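How a Two-Armed Robot Is Set Up to Handle Bottles

A robot arm that picks up bottles needs to be prepared before it can work. The people who do this job are called robot technicians. Most of what they do is measuring, tightening, cleaning and testing. These pages explain the setup of one small machine, called the Griltik cell.

What is a cell?

In robotics, a cell is a robot together with everything it needs for one job. The Griltik cell has two arms, a table, several cameras and a computer. Each arm has joints, which bend and turn, and a gripper at the end, which opens and closes. A gripper does the work of a hand, but this kind has only two fingers.

Checking the gripper fingers

Fingers come first. A smooth finger pressed against smooth plastic can slip, so many grippers have fingers with a pattern of small ridges. The ridges help the finger hold on, much as the tread on a shoe helps it hold the floor.

The technician wipes each finger with a soft cloth and looks for worn places. Then the gripper is opened and closed 15 times. Both fingers must move the same distance and stop in the same place each time. If one finger is late, a screw may have worked loose. Screws are tightened with the power switched off.
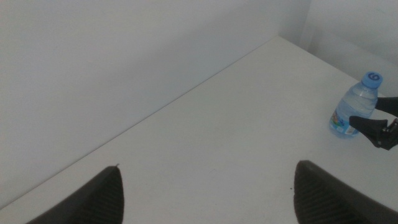

One gripper at a water bottle, with the ridged fingers of the other arm in front.

Teaching the arms where they are

Two arms that share a table must never try to be in the same place at the same time. The computer prevents this by keeping a map. Before it can use the map, it has to know exactly where each arm is bolted down and how far each joint has turned. Finding this out is called calibration.

To calibrate an arm, the technician moves it slowly to a set of marked points. The Griltik cell uses 11 points for each arm. At every point the computer writes down the angle of each joint. If an arm is bumped or taken apart, its calibration has to be done again.

Setting the grip

A full bottle is heavy and slippery. An empty one is light and easy to crush. The technician sets how hard the fingers may squeeze, which is called the grip force. Too little force lets the bottle slide down. Too much force bends the plastic and may push the water up toward the cap.

The test starts at a low number. The arm takes hold of the bottle, lifts it a short way and waits. If the bottle slides, the number is raised by one step and the test is repeated. When the bottle stays still, the technician writes the number down.

Shape matters as well. Ridges molded into a bottle's side make it stiffer, but they also leave fewer flat places for a finger to press. A camera close to the gripper lets the technician check where the bottle sits between the fingers.
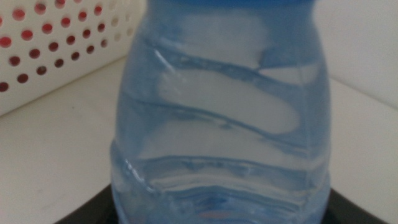

Preparing the table

The table is part of the machine too. A white table and a white wall make colored objects easier for a camera to pick out. Clear plastic is harder, because light passes through it and the camera also sees whatever is behind. Caps and labels are useful for this reason. They are solid patches of color that the computer can find.

The technician also checks the lights. A strong shadow can look like the edge of an object. If a shadow is too dark, a lamp is moved or turned down.

More than one kind of bottle is used for testing – a bottle of tea does not look like a bottle of water, and the program must be able to handle both. A basket with holes in its sides is another good test, as the camera sees a pattern of holes and part of what is behind them.
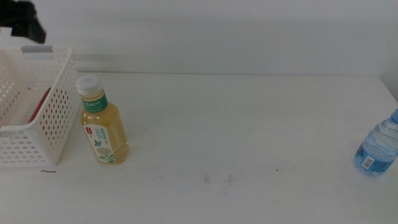

Can a robot arm notice that a bottle has slipped?

Some can. A motor in the gripper may report how far the fingers have closed, and if they close further than expected, the computer concludes that the bottle has moved or gone.

Looking after the cell

After 3,000 grips, the finger pads are taken off and compared with new ones. Worn pads are replaced in pairs. The cables along each arm are checked for cracks, and the camera lenses are cleaned with a dry cloth.

Words to know

Calibration – measuring a machine so that its computer knows where each part is.
Cell – a robot and all the equipment it needs for one job.
Grip force – how hard the fingers squeeze.
Joint – a place where an arm bends or turns.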